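Household robots fold the towel, then stall on the next chore, trial finds
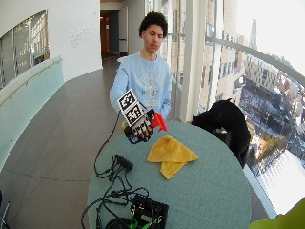 Machines trained on recorded human hand movements can now complete simple cloth and tidying tasks often enough to be measured, but not often enough to be left alone with them. That is the main result of a chore trial published in February by Mumard, a testing group that evaluates service equipment for hotels, laundries and small stores.

The trial covered 2,441 attempts at 4 tasks: folding a cleaning cloth, wiping down a table, putting small items back in a bin and restocking a low shelf. Each attempt was scored as complete, complete with help, or failed. A task counted as complete only if the machine finished it without a person touching the machine, the table or the object.

Table wiping had the best results. The motion repeats, the surface is flat and a missed patch can be covered by a second pass. Bin tidying came next, with most failures traced to objects lying against each other or against the bin wall. Shelf restocking was slower than expected, and the report attributes most of the lost time to the machine re-checking its grip before each placement.

Cloth folding produced the widest spread. A cloth laid flat with all of its corners visible was usually folded in one sequence. The same cloth dropped in a heap was a different problem. The machine had to find a corner, pull it clear and decide whether the visible layer was the top of the cloth or a fold in the middle of it. In many of the failed attempts it gripped two layers together and carried on as though it held one.

Mumard compared two machines. One, supplied by Flarkormont, is a two-arm unit on a fixed base, intended for the back rooms of laundries. The other, from Soseser, is a single arm on a wheeled cart that the company plans to offer to convenience stores. Both learned from demonstrations in which people performed the chores by hand wearing sensor gloves, with finger and wrist positions logged throughout.

Glove data has become a common starting point for this kind of work. It is quicker to collect than steering an arm by remote control, and the movements are closer to those a person would make at home. The drawback is that a human hand and a mechanical one do not match. A person pinching a cloth adjusts pressure without thinking, and position data alone does not record it. Flarkormont adds a pressure reading at the fingertips. Soseser does not, and its machine dropped the cloth more often.

Speed remains a weak point for both. The Flarkormont unit took some 100 seconds to fold a cloth from a heap when it succeeded. The report gives no direct human comparison for the task but notes that laundry staff are normally expected to handle several pieces a minute.

Lighting also made a difference. Runs held next to large windows had more failures than runs under ceiling lamps, mainly at the step where the system estimates the edge of the object. Glare on a table top was enough to shift that estimate by a few millimeters — too much for a fingertip grasp on thin fabric. Both suppliers say a software correction is being tested.

A separate section by Vigfúsdóttir, the engineering consultancy that audited the scoring, looked at supervision. It found that one person could watch 3 machines during wiping and bin work with little waiting time. During cloth work the same person was called so often that supervising even two machines left one of them idle for long stretches. The consultancy recommends that buyers calculate labor per finished item, including the time spent on resets, before comparing prices.

The report stops short of naming either machine ready for sale. It rates table wiping as suitable for supervised use on a shop floor and cloth folding as suitable for further testing only. No rating is given for private homes, where layouts and objects vary more than the trial allowed for.

Mumard plans a second round with fitted sheets, glassware and mixed laundry. Flarkormont has agreed to take part again. Soseser said it would decide after its next hardware revision.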